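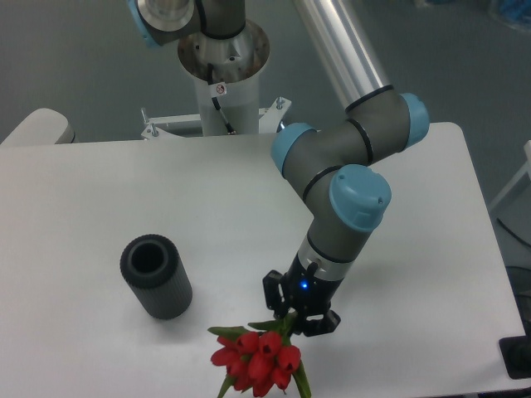

I have been thinking more than is healthy about tulips in a vase. Red ones, mostly, and a black vase with ribs down it, which I have coveted in one form or another since I first saw my aunt's (she kept knitting needles in hers).

Let me say at the outset that I am not a flower arranger. I once did an evening class above a carpet shop, seven of us round a trestle, and was told by the teacher that my work had "a certain upholstery quality". I didn't ask her to expand. But I buy flowers most weeks from Pongsak Kaewmanee, who has the stall by the bus station, and in April what he has is tulips, so tulips are what I know, in the way you know a neighbour you've only ever argued with about bins.

The trouble with a tulip is that it carries on growing after you've cut it. Roses have the decency to stop. You put a bunch of tulips in water at a sensible height, go to bed, and by breakfast they've put on an inch and are leaning towards the window like passengers trying to see what the hold-up is. I used to think I was doing something wrong. Pongsak says I am doing several things wrong but that one is just tulips.

So you start short. I cut mine so the blooms sit just clear of the rim, which looks mean on the first day and about right by the third. Tight heads are what you want when you buy them, cups shut, leaves squeaking when you pick up the bunch. If they're open on the stall they'll be all over the sideboard by the weekend, and you will be finding petals behind the radiator in July.

Now, vases. Mine is a Sombatkul, bought second-hand, and the previous owner had evidently used it for something other than flowers, because I got a quantity of sand out of it and one Danish coin. It's short, straight up and down, black, and the tulips stand in it as if they'd been told to. I had a wide glass one before that and I'd not go back. In a wide vase a bunch of tulips simply lies down round the edge, all facing outwards, and leaves you a hole in the middle that you could post a letter through.

I also think red wants black. My sister-in-law disagrees and has hers in a white jug, and every year we have the same conversation about it in her hall with our coats on. Red in a white jug looks like a greetings card. Red in black looks like somebody meant it. A plain white table underneath does the rest of the work, and I say this as someone whose own table is orange pine and has never done any work at all.

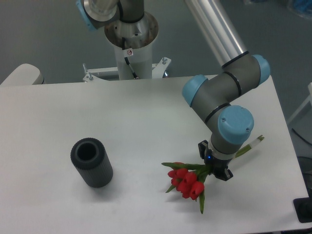
Getting them in is where my own character lets me down. What you're supposed to do is hold the whole bunch in one hand, low on the stems, and lower it in together, straight, so the stems go down side by side and nobody gets snagged on the lip. What I do is get impatient and put them in one at a time, and by the ninth the first eight have crossed their legs and there's no room left. Then I take them all out, wet to the elbow, and do it the way I was told.

Nurhan Tekin, who taught the carpet shop class, was very firm on this. Hold them where the leaves stop, she said, not up by the heads, and not so tightly that you can hear it. She had us practise with the vase empty and dry so we'd stop fretting about the water. You can tip the bunch on its side to get a look at the ends, trim them level, and turn it upright at the last moment over the opening. Seven adults doing this in silence is quite a thing to be part of. A man called Ustach (surname, we never got the other one) dropped his every single week and came back every single week, and I think of him fondly.

Strip the bottom leaves first, by the way. I leave the top ones because I like a bit of green sticking out at odd angles, but anything below the waterline goes slimy, and once you've smelled that you'll become a convert. Only a few inches of water, too, cold, topped up daily. They drink like builders.

As for additives, I've been told to use a penny, an aspirin, lemonade, vodka and a pin pushed through the neck of each stem. I tried the pin one year. It took most of an evening and I felt like a villain. The tulips drooped at exactly the same rate as the ones I hadn't assaulted, and I have not been back to that particular website. 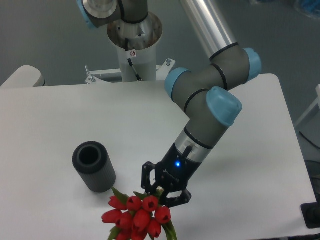 Droop, though, I've come round to. For years I fought it, rolling them up in newspaper overnight to straighten them out, as if they'd be inspected. These days I do the newspaper once, on the first evening, for form's sake, and after that they can please themselves. By day five the heads have gone down over the side of the vase and they look better for it, a bit louche. My sister-in-law throws hers out at this point. I have seen them in her bin, perfectly good, face down on the teabags.

I'm off to see Pongsak in the morning before the good ones go. He's promised me a bunch of the dark purple, almost black, which will of course be completely invisible in that vase, so I may have to ask if I can borrow the jug.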